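Ticket: Spare finger pads and marker cubes, quantity for next budget round
Queue: Equipment planning
Opened by: Signe Tveit
Status: Waiting on vendor
Priority: Normal

Problem
The Trokier order covers 2 hand-held grippers and no spares. Finger pads are quoted by Vunarov only as part of a full head assembly. Planning needs a separate line for pads, or the whole head goes in as a consumable and the budget goes over.

Log

09:10 Checked the parts list against the grippers on the bench. The mesh pads are on the list under the housing, with no part number of their own. Marker cards are listed separately.

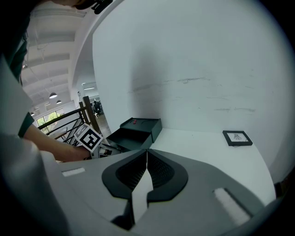

Asked Vunarov for a pad-only price and a minimum order. Their web form rejects any request without a part number, so I sent the housing number and put the pads in the comment field.

10:40 Auto-reply from Vunarov. Lead time on the head assembly is 8 weeks. No answer on pads.

11:25 Sæther can supply blank mesh sheet at 500 per pack, cut to our drawing. We have no drawing. Measuring a pad means taking a housing apart, and the warranty terms need to be read first.

13:05 Went through the box-handling task with the Plondivero plan open. The plan allows for one pair of grippers per table and one operator. It has no line for a backup pair, so a worn pad stops the table until the part arrives. 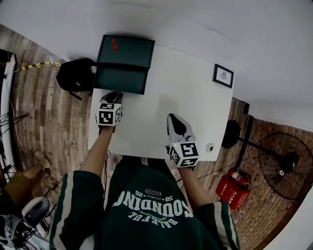
Revised the request as follows:
Finger pads, separate line, price pending
Marker cubes, 2 spare
Head assembly, 1 spare, only if pads cannot be bought alone

14:30 Warranty terms read. Opening the housing is allowed for pad replacement. Measuring is therefore possible, but I would still take the Vunarov part over cut sheet if the price is close.

15:15 Second message to Vunarov, reference ends in 44. Asked for a reply before the July budget closes.

Next action
Hold the Sæther quote open. If there is no pad price by the cutoff, submit with one head assembly and correct the line later.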